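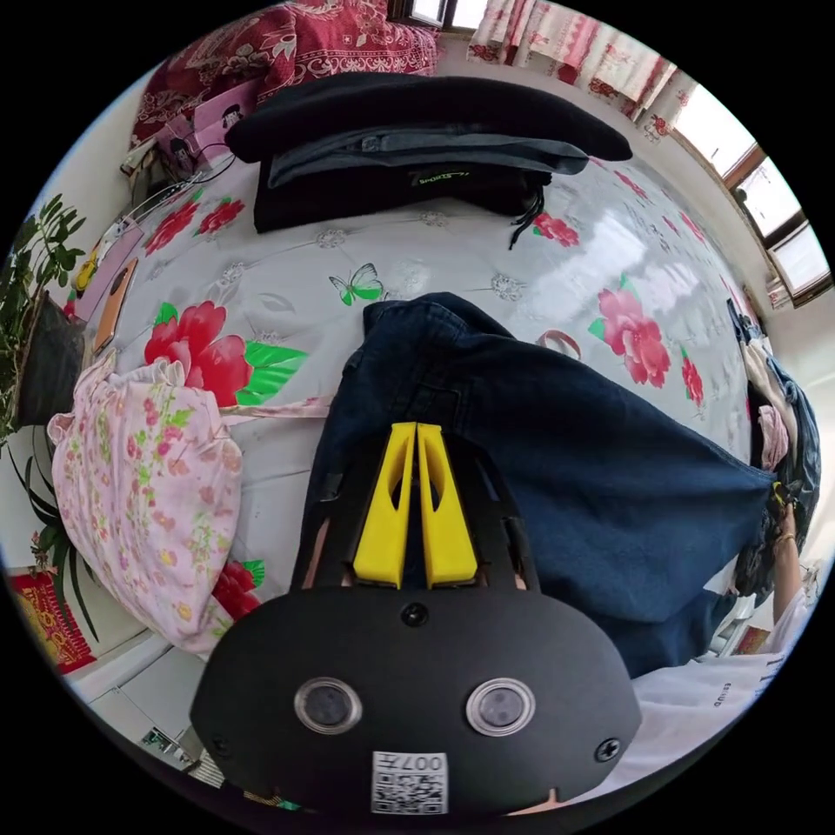

Looking After Your Clothes — Handout 8: Folding Jeans
Tutor: Etelka Kocsis

Print this page | E-mail to a friend

Welcome back, everybody, and thank you for bringing such a splendid muddle of washing to our last class! We spent so long on shirts that we hardly got to trousers, so these notes should help you catch up at home.

A bed makes a lovely folding table, being wide and soft and (usually) a kinder height than the floor. Leave the mixed heap along one side, keep the far end for finished piles, and work in the space between.

Take your jeans first, as they are heavy and make a good base. Do up the button and zip, lay them out at full length and smooth them from the waistband down to the hems with the flat of your hand. Bring one leg over the other, tuck in the little point at the seat — Réka asked about this — and fold in half, then in half again.

Sports bottoms with a drawstring are slippery things. Tuck the cord inside before the last fold, or it will trail out of the pile and catch on the drawer.

For next time: fold 9 items of any sort and bring one that beat you. Ottó Győri will be taking the class, and he is very patient with fitted sheets.

Related handouts
Handout 7: Shirts and Collars
Handout 6: Sorting by Colour
Pairing Socks

We use cookies to remember your settings. Accept | Find out more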